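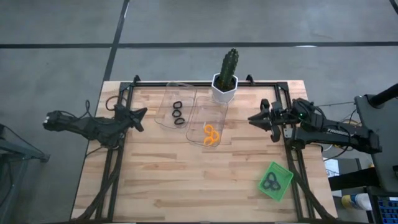
Munshi objected, in the discussion of last year's notes, that sorting by colour is only worth the effort when colour stands for something, and that a box of mixed rings all of one size can stay mixed. The objection is fair. These notes assume that colour stands for size or grade, as it does in the Geder ring sets used in this course.

Unit 4: Sorting small parts into open containers

4.1 Terms

A source container holds parts that have not yet been sorted. A target container holds parts of one class only. A holding container takes parts whose class is in doubt. Any container may change its role between exercises, but not during one.

4.2 Choice of container

Clear rectangular boxes let the contents be checked from the side as well as from above. On the bench at the head of these notes, black rings are in one clear box and orange rings in the other, with two more dark rings in the green mesh basket. For the purposes of 4.4 the basket is the source and the boxes are the targets.

Mesh baskets let dust fall through and are light to move. Very small parts may catch in the openings, and a basket should not be used for anything narrower than the mesh. Dark parts show up well against a bright basket. Against a dark one they are easily missed at the end of a run.

4.3 Row or heap

Parts in a target box may be left in a heap or set in a row. A row takes longer to make and less time to check. In the orange box the rings lie in a tangle, and overlapping rings of one colour are hard to tell apart by eye. The black rings are in a row and can be read off directly.

Use a row where the set is to be checked against a list. Use a heap where the parts will be weighed or tipped out again.

4.4 Procedure

Set the target boxes at the far side of the bench and the source nearer the edge.
Take one part at a time. Overlapping parts are lifted from the top.
Place the part inside the target box before letting go. Do not drop it from above the rim.
Put doubtful parts in the holding container and return to them last.
When the source is empty, tilt it and look along the bottom edge.

Plants, cups and other items not in the exercise stay at the back of the bench and are not moved between runs.

4.5 Recording

Each group does 16 runs and enters them on the Donine sheet. A part in the wrong box counts as one error, even if it is later moved. A part left in the source counts as an omission and goes in its own column.

Reading: Pameck course book, chapter 2, up to the section on lidded boxes.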